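Tasero Rink Clock, Setup, part 3

1. Plug in console. Wait for the green light.
2. Hold MODE, pick HOCKEY. Set periods to three, 20:00 each.
3. Enter penalty presets. Minor 2:00, major 5:00.
4. Test the horn. Once is enuogh.

Note: goal light needs its own cable, port 37.

CAUTION: dont unplug while the clock is runing. Score is lost.

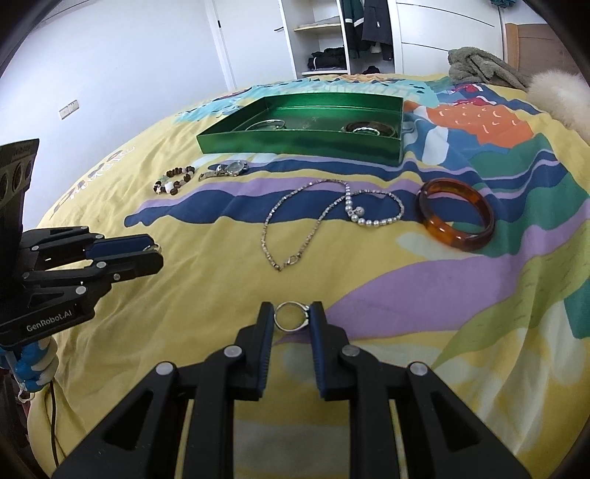 How do I fix a goal given to the wrong team?

Stop the clock, press EDIT, then minus on that side and plus on the other.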